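Tabletop Refill and Reset Collection — Data Card

4 November 2019
By Coralie Baxter, with Els Baert
Filed under: Household Activities / Datasets / Documentation

## Summary

The Tabletop Refill and Reset Collection records short household tasks carried out by hand at a table: refilling a tissue box, returning cutlery to a tray, folding serviettes, squaring up a pile of placemats. It is maintained by the Dostulo household activities program and is released for research into everyday object handling and the organisation of domestic work.

The present release contains 1,000 recordings made in 31 homes. No recording is longer than 60 seconds. Still images have been drawn from the recordings for use in documentation and annotation training.

## Activity groups

The collection is divided into 4 groups.

- Refill: a consumable is put into its container (tissues, serviettes, tea bags, cotton buds).
- Return: objects are put back in a tray, drawer or rack.
- Fold and stack: cloth or paper items are folded and piled.
- Wipe down: the table surface is cleared and wiped.

Groups are assigned by the main activity. A recording in which a tray is shifted aside in order to reach a box remains a Refill recording.

## Refill group: tissue boxes

Containers differ considerably between homes. Cardboard cartons, fabric covers and moulded plastic holders are all represented, along with wooden boxes, some of which have a hinged lid. The label "tissue box" applies to every type. Where the contents could be either tissues or serviettes, annotators use the combined label "tissues/serviettes" and do not choose between them.

Lidded boxes are labelled for lid state at the beginning of each segment. In the still reproduced in this section, the lid panel of a small plywood box is upright, with its oval finger hole visible, and the folded white stack is held at both sides at the opening. The lid state is "open" and the hand label is "both". The open wooden tray at the left of the table is labelled separately as "tray, empty". 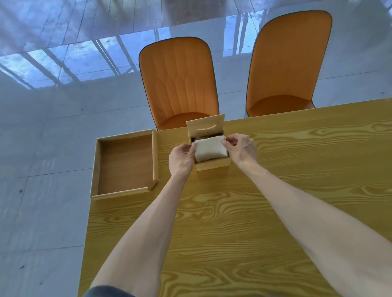

## Refill group: annotation rules

1. The segment begins when either hand first touches the consumable and ends when both hands have left the container.
2. Pressing, squaring and straightening of a stack are all recorded under "adjust". Earlier drafts kept these apart, but agreement between annotators was poor.
3. A lid closed after refilling is a separate segment. A recording that ends with the lid still open is complete and should not be flagged.
4. Trays, loose lids and other parts that may belong to a set are labelled by form alone. Membership of a set is entered only if the household noted it on the Hermans intake sheet.
5. Table surface is given as wood, glass, stone, laminate or covered. Species of timber is not recorded, whatever the grain suggests.

## Collection conditions

Households used their own tables and their own belongings. Participants received a written task card naming the activity but giving no method, and were free to sit or stand. Items already on the table were left where they were, provided they carried no personal information.

Participants gave written consent before recording. Mail, prescriptions and family photographs were removed beforehand, and recordings in which such items were later found have been withdrawn.

## Known limitations

Refill recordings outnumber those in the other groups, and tissue boxes are the most common container among them. Wipe down recordings are uneven in quality — glare on glass tables is a recurring problem. Left-handed participants are under-represented. Colour terms were entered by eye and should be treated as approximate.

The Ritberg vocabulary used for container types has no entry for boxes with sliding bases. These are entered under "other, box" until the vocabulary is revised.

## Access and corrections

Access is by written application to the Tusura records office. Requests for correction should quote the recording number and the segment in question. Corrections to labels are handled by Els Baert; enquiries about consent or withdrawal go to Coralie Baxter.

Last updated: November 2019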